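Organização de caixas de ponteiras parcialmente usadas numa bancada partilhada

Comunidade Skolen – Apoio a laboratórios de ensino
Categoria: Bancada e consumíveis
Etiquetas: ponteiras, caixas, tampas, arrumação

Publicado por: Baltus

Exmos. Senhores,

No nosso laboratório de ensino, a bancada de preparação é utilizada por 4 turmas. As caixas de ponteiras circulam entre grupos e, ao fim da manhã, ficam lado a lado caixas vazias, caixas começadas e suportes de tubos, com as tampas separadas das respetivas bases. O regulamento interno prevê apenas que o material seja «deixado em ordem», sem especificar o que se entende por isso.

Solicito a vossa orientação sobre três pontos: a disposição das caixas sobre a bancada, o destino das tampas soltas e o momento em que uma caixa começada deve ser retirada de uso. 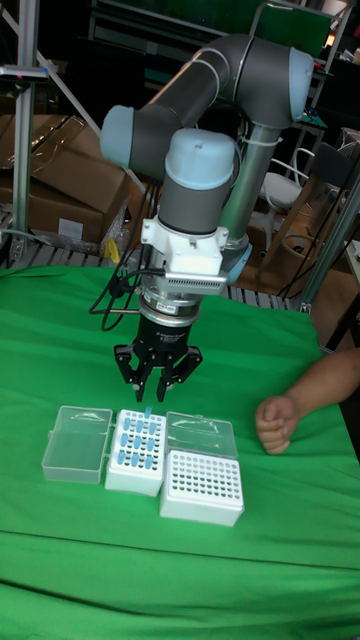

Respostas da comunidade

Publicado por: Terstead

Cumpre distinguir, em primeiro lugar, as caixas com tampa articulada das que têm tampa separada. Nas primeiras, a tampa permanece sempre com a caixa e deve ser fechada logo que se retire a última ponteira necessária. Nas segundas, recomenda-se identificar a tampa e a base com o mesmo número, a marcador permanente, antes da primeira utilização.

Quanto à disposição, adotamos uma única fila, com as caixas vazias à esquerda e as caixas em uso à direita. Os suportes de tubos ficam noutra zona da bancada. A proximidade entre tubos e ponteiras dá origem a trocas, sobretudo quando as cores das tampas e das ponteiras são parecidas. 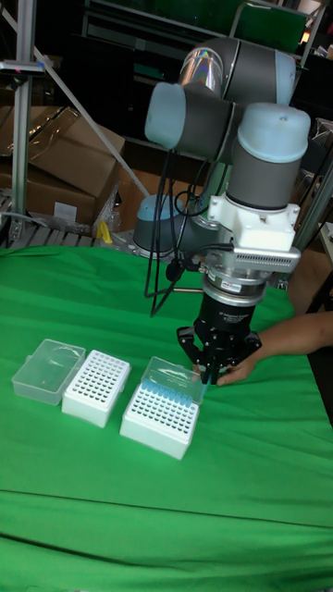
A retirada das ponteiras deve obedecer a uma ordem fixa, afixada junto à bancada. No nosso caso, começa-se pela frente e avança-se por filas completas em direção à dobradiça. Uma caixa como a que se vê na vossa bancada, com uma fila de ponteiras azul-claras apenas na parte de trás e os restantes orifícios vazios, é compatível com esta regra e permite avaliar de imediato o que resta. Já a caixa sem ponteiras ao lado deveria seguir para recarga, acompanhada da respetiva tampa – se for possível determinar qual é.

No que respeita à retirada de uso, fixámos o limite em 5 aberturas para as caixas destinadas a trabalho estéril. Cada abertura é registada na etiqueta da base. Para as aulas comuns não aplicamos limite.

Publicado por: Tiêu

Concordo com a resposta anterior no essencial, mas considero o registo de aberturas pouco praticável com turmas numerosas. No nosso laboratório, qualquer caixa começada passa a material de aula e deixa de ser considerada estéril.

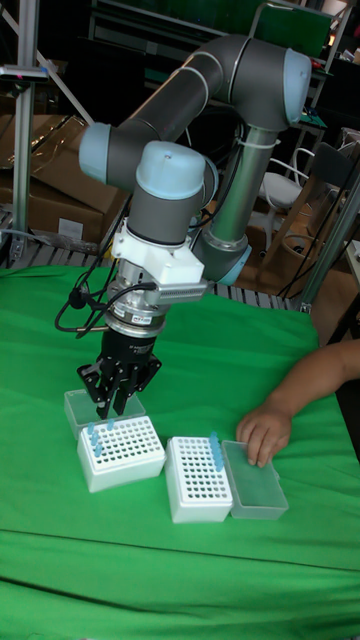
A questão das ponteiras remanescentes merece uma regra própria. Quando cada grupo retira de onde lhe convém, acumulam-se caixas com poucas unidades e ninguém as termina. É o caso da caixa branca em que resta um pequeno conjunto de ponteiras azul-claras junto à borda esquerda, com a maior parte dos orifícios livre. Procedemos à consolidação no final do dia: as ponteiras do mesmo modelo e destinadas às aulas comuns são reunidas numa só caixa, com luvas limpas e sem tocar nas extremidades. As bases libertadas seguem para recarga. Não se consolidam caixas de modelos distintos, ainda que a cor seja idêntica.

As tampas transparentes soltas são guardadas numa gaveta própria. Em abril tínhamos 40 bases e 39 tampas, e a que faltava apareceu no armário dos reagentes.

Publicado por: Baltus

Agradeço ambas as respostas. Será proposta a numeração de tampas e bases, bem como a consolidação no final do dia. Fica por decidir o limite de aberturas, matéria que depende do responsável pelas aulas de microbiologia.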